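Call for Participants: How Families Choose and Use a Baby's Name

The Laxdal Family Language Unit is recruiting parents and expectant parents for a study of first names. The study covers the period from late pregnancy to the child's first birthday. It records how a name is chosen, when it is first told to other people, what those people say in return, and which short forms and nicknames come into use at home. Recruitment opens in March and stays open until all places are filled.

Background

Most published work on baby names uses birth records. Records show which name was registered and in which year. They do not show which names were on the list and dropped, who objected, or what the child is called at the dinner table six months later. A child registered as Theodore may be Theo to one parent, Teddy to a grandmother and Bear to an older sister. None of that is written down anywhere unless someone asks.

An earlier round of interviews, carried out under the name Bultow, asked parents of school-age children to recall how they had picked a name. The answers were detailed but did not always agree. Two parents of the same child often gave different sources for the name, and both were certain. The present study, Sutard, collects the same information while the choice is being made and in the months that follow.

Who can take part

You may apply if all of the following are true:

You are at least 18 years old.
You are in the last 11 weeks of pregnancy, or your partner is, or you are the parent of a baby under 4 months old, including by adoption or surrogacy.
You live with the child, or will live with the child, for most of the week.
You can read and write in English. Other languages may be used at home, and families who use more than one are welcome.

Single parents, couples and households with grandparents are all eligible. Where there are two parents, both are asked to join, but one may take part alone. First-time parents and parents with older children are recruited in equal numbers. Twins are eligible and are entered as one household with two name records.

There is no requirement that the name be unusual. Families who have picked a very common name, or a name passed down through several generations, are as useful to the study as families who have taken one from a book, a song or a place.

What participants do

1. Opening interview. A video call with both parents together, if there are two, followed by a short call with each parent alone. We ask for the full list of names considered, including those rejected early. Please do not tidy the list beforehand.

2. Comment diary. For 3 months you keep a written record of remarks made about the name by people outside your household. Entries are made in the Alel diary, which runs in a phone browser and needs no download. A paper booklet is available on request.

3. Nickname log. Once a month you list every name, short form and pet name used for the baby in the past week, and who used it. Spelling does not matter.

4. Closing interview. One call, held close to the first birthday.
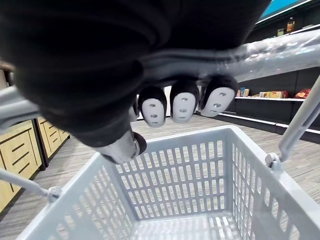 Diary entries should be short and made on the same day as the remark. Write down the words as nearly as you can recall them, who said them (stranger, coworker, relative), and where you were. Many remarks come in passing, during errands, when writing is not practical: with both hands full, a parent cannot type. In such cases use the voice note button and add the remaining details later. Entries made more than a day afterward are still accepted but should be marked as late, using the box at the bottom of the form. Do not prompt people for an opinion. If no one comments on the name for a week, enter "none" for that week. A diary with many such weeks is a complete diary.

Please do not record strangers' voices. The voice note is for your own account of what was said.

Payment

Each household receives 1000 dollars, paid in 4 equal parts: after the opening interview, at the middle and at the end of the diary period, and after the closing interview. A household that withdraws keeps all payments already made. Payment is per household and does not change if one parent leaves the study and the other continues.

Privacy

A study of names cannot remove names from its own data in the usual way. We handle this as follows. First names are kept in the research file. Last names, addresses and exact birth dates are held separately and are destroyed when the closing interview has been checked. In published work, a rare name will be replaced by another of the same length and origin unless both parents have given written permission to print it. Rejected names are treated the same way. One parent's solo interview is never shown or described to the other.

You may ask for any diary entry to be deleted, at any point before the closing interview, without giving a reason.

What we cannot offer

We do not give advice on names and will not comment on your list. Interviewers have been asked to respond in the same way to every name, and some parents in the earlier round found this cold. If you are looking for help with a decision, this is the wrong project — a friend will be of more use.

How to apply

Complete the short form on the Laxdal study page. You will be asked for your due date or the baby's age, the languages used at home, and the best time of day to call. Do not include the name or any names under consideration; these are collected at the opening interview only. Applications that contain a name will be returned with a request to resubmit.

Screening calls are made between 9 a.m. and 7 p.m., with evening calls on request. Babies may be present and interruptions are expected.

Questions about eligibility, payment or data storage should be addressed to the study lead, Skarphéðinn Kirkegaard, through the contact form on the same page. Please put "Sutard" in the subject line.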